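Open Day at the Votlow Paper Mill

Posted 5/17/26

I have wanted to see inside the Votlow mill ever since I moved to the valley and learned that the smell had a source. Twice I had signed up for the open day, and twice it was called off, once for a flood and once for what the website called "a pulp matter." So when the email came in January saying the date was set for spring, I put it on the calendar in ink.

The mill sits at the end of a road that is mostly pothole. Parking was in a hayfield. A boy in an orange vest waved me into a spot between two minivans, then waved me out of it again, then went to get someone. By the time I reached the gate the first tour had gone and the second was full, so I got a green sticker for the third and an hour to spend in the canteen, where a cup of coffee cost 2 dollars and tasted like it had been through the machinery.

Votlow makes the kind of paper you only notice when it's missing. Gift wrap, drawer liner, card stock, and the stiff tissue that comes inside new shoes. It was founded by the Isaksson family 114 years ago, and there are still Isakssons on the wall of the front office, all with the same eyebrows. The current owners are a company called Braltus, whose logo has been put up next to the eyebrows at a respectful distance.

Our guide was Ingegerd Lindqvist, who has been at the mill long enough to call the big machine "she" and the new one "it." She walked backward the whole way and never hit anything. I walked forward and hit a fire bucket.

First came the pulping hall. Imagine a bathtub for giants, full of oatmeal. The noise is such that Ingegerd's talk on fiber length reached us as a series of confident gestures. I believe long fibers are good. From there we climbed a steel staircase to a catwalk over the main machine, which takes up a building to itself and turns wet gray soup at one end into a dry white sheet at the other, with a long stretch of rollers, steam and swearing in the middle. The swearing was a man with a wrench. He saw us and stopped, and then we moved along and he started again.

The part I had come for was the print and card section. Votlow still does short runs of greeting cards on heavy stock, and sells them in boxes at the kind of drugstore where you also buy your father's slippers. The best seller is the Valentine line. They begin on next year's Valentines before anyone has eaten this year's chocolates, and by the time of the open day the designers are sick of the word and will tell you so. 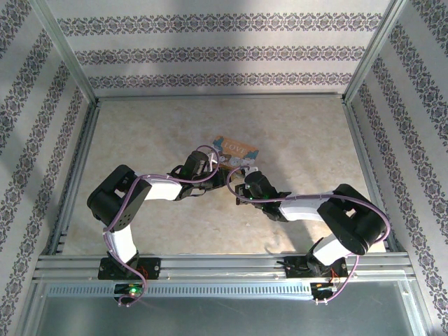

Camier wrote in after I put up a short version of this on the town page: the old Valentine stock was a good deal heavier, and you could stand one on a mantel until Easter without it bowing. The new ones start to lean by the end of February. My mother blamed Braltus, but my mother blamed Braltus for the bridge too.

I passed this on to the mill by email and got a kind reply saying that the weight of the stock had not changed since before the sale. I offer both views. My own mantel is over a radiator and has never been fair to anybody's card.

After print came the pattern room, and I could have stayed there until they locked up. The mill keeps one sheet of every wrapping paper it has ever sold, in flat drawers with brass pulls. There are 2,247 patterns. You are allowed to ask for a year and they will pull the drawer for you, which led to a polite but serious line of people asking for the year they were born. Mine turned out to be brown. Brown holly, brown bells, a brown reindeer looking as if he'd had some news. The woman behind me got silver stars on navy and was, I thought, a little smug about it.

There was also a "make your own sheet" table for children, staffed by a retired beater operator with no obvious fondness for children. You dip a frame in a tub, lift it, let it drip on your shoes and press the result onto felt. I was told the age limit was 8 but that they would make an exception if I was quick. My sheet is drying on the refrigerator as I write this. It looks like a pancake that has given up.

The last stop was the shop, as it always is. Seconds were in bins by the door, priced by weight, and I watched two grown men discuss the ownership of a roll of gold foil in very level voices. I came away with drawer liner, though I don't line my drawers, and a packet of envelopes in a size that fits no card I own.
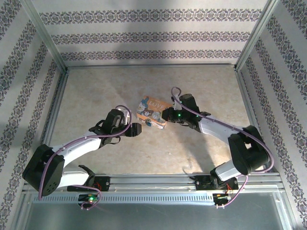

Orange with white lettering: LOVE, in a box.

Practical notes, for anyone thinking of going next year. Sign up early and get the first tour. Wear shoes you don't care for. The catwalk is no place for people who dislike seeing through the floor, and there is no other way around to the print section – I asked on behalf of a man in our group who had gone very quiet. The restrooms are past the loading dock on the left. Bring cash for the canteen and skip the coffee, but the cinnamon buns were good, and they ran out before the fourth tour got back.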